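Stovow: progress report to Kakimier
13th January
Prepared by Begoña Sotomayor, with corrections from Octavian Filip

Summary
The kitchen work is on schedule, a sentence I have wanted to type since March. We now have demonstrations in 16 simulated kitchens. The proposal promised 20, and the remaining four exist in the sense that their cupboards do.

Collection
Gopinath Devadiga and Ngan-ling Kwok are still our two operators. Each drives the simulated arm by hand through a short task while the system records camera views and joint positions. A session lasts 30 minutes, after which Gopinath's grasps get sloppy and Ngan-ling's language does. We keep the sloppy grasps if the task gets done in the end, because the learner needs to see recoveries. The language is not recorded.

We dropped 11 kitchens' worth of early sponge demonstrations and collected them again. The sponge had been given the friction of a wet bar of soap, and the policy trained on it had learned to squeeze everything as if it owed us money. Octavian found the mistake. He has mentioned it since.

Views from the counter tasks in one of the marble kitchens: 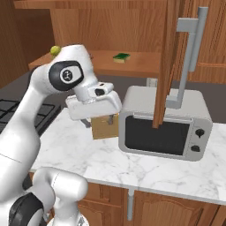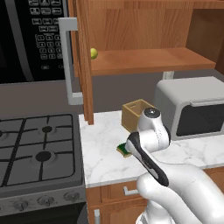
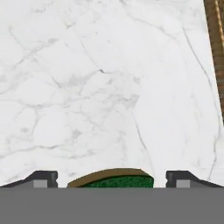
Labeling is the slow part. Every demonstration needs a plain sentence saying what was done, and our operators disagree about what counts as plain. Gopinath writes "move sponge." Ngan-ling writes a paragraph. We have settled on one sentence with a verb and a destination, and Sestitura has agreed to check a sample of them each month under the existing contract.

Problems
Cabinet doors. An open door blocks the arm more often than we planned for, and the operators have picked up the habit of steering wide around doors that are shut. The learner has copied this faithfully. We will mix in more closed-door starts.

Spending
Under budget on computing, over on operator hours. I would like to move the difference from one line to the other and will send the form separately.

Next
Finish the last four kitchens, then freeze the set and train on all of it by the end of March.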